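Doluvwood open day: can a robot make my lunch yet?

I've been promising Elin Rosser I'd come out to the Doluvwood open day for ages, and this April I finally got on the tram and did it. Elin works on the second floor in the manipulation lab, the group that does what she calls "the dull stuff at home". Dishes, laundry, packing away the groceries, toast. I have two kids and a sink that is never empty, so the dull stuff at home is pretty much my specialist subject!

Getting in was easy enough. Doors at ten, name badge, a tote bag with a Troltel logo on it (Troltel paid for the coffee, and it was decent coffee, so fair play to them). They had 653 people registered and I reckon I stood behind most of them in the line for the lifts. If you go next year, take the stairs.

Ground floor: the shop hall

The ground floor was the polished end of things. Piątek had a shelf-stacking unit going, a tall grey column on wheels that put tins onto a supermarket shelf, one after another, labels facing out. It was very good at tins. I asked the fellow minding it what happened with a bag of flour and he laughed and said flour was next year. He was lovely about it, and he also let my neighbour in the crowd hand it a tin upside down, which it placed upside down without a worry in the world.

There was a floor scrubber too, which I've seen at the airport, and a folding machine that did tea towels nicely and wouldn't take a fitted sheet. Well, neither will I.

Second floor: jam

Elin came down and fetched me after that, and I'll admit this was the part I'd come for. Her group's project is called Vadulura and it's all about two-handed kitchen jobs, the sort where one hand holds and the other does. The job on the day was bread and jam, which sounds like nothing until you try to write down every single thing your hands do while you make it. I had a go on the back of my program and gave up at the lid.

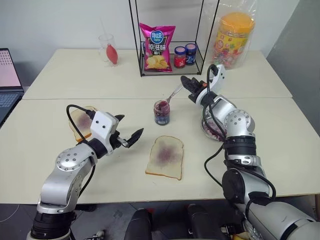

What I asked, and what I was told

I had my list of questions from home and I got through most of them. Could it do peanut butter? Crunchy is apparently a whole other conversation. Does it know when the bread tears? Sort of, depends on the loaf. What about a hot pan? No hot pans. Would it clean up after itself? Elin gave me the same look my eldest gives me when I ask that.

The bit I found most interesting was what counts as hard. I'd assumed it would be the spreading, because that's where my kids come unstuck, but she said a soft slice is the real trouble. Metal and glass stay the shape you left them. Bread squashes, and jam goes where it likes, and then it's on the spoon and the bowl and your sleeve, and every one of those is now slightly different to pick up than it was a minute ago. I'd never thought of jam as moving the goalposts but I've certainly scraped it off the ceiling, so I can't argue.

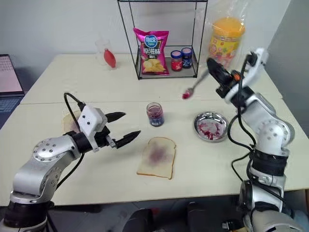 My own test for any kitchen gadget is the school morning, eight minutes from "where's my hat" to the front door. On that score I don't think the robot is getting a job at our place this year. But I'm a terrible judge of a spoonful, I always take too little and go back in three times, and I was a bit jealous looking at that spoon tipped down over the table with a proper load of dark red jam in it. That's a generous serve! My grandmother would have approved. She'd have had something to say about the smear on the slice in front of the jar, mind you, because she was an edge-to-edge woman and so am I.

A man beside me wanted to know why you wouldn't just buy a machine that squirts jam on bread in straight lines, like a factory does. Fair question, and Elin had clearly heard it before. A factory only ever makes the one thing, she said, and a kitchen is jam now and soup in an hour and somebody's science project after that. They want one pair of arms that can cope with whatever is on the bench. I liked that answer, although I notice my own arms don't always cope with it either.

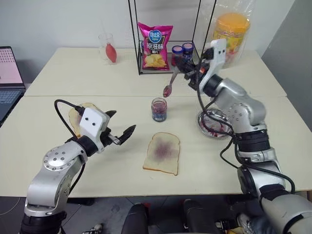
Bread in one gripper, spoon in the other, at the Vadulura table.

So, can they do the chores yet? Tins, yes. Tea towels, yes. Lunch, I'd give it a while, and I'd want to know the price before I got excited (Elin wouldn't be drawn on the price). I stayed until they started stacking the chairs downstairs, had a second free coffee, and bought a loaf on the way home.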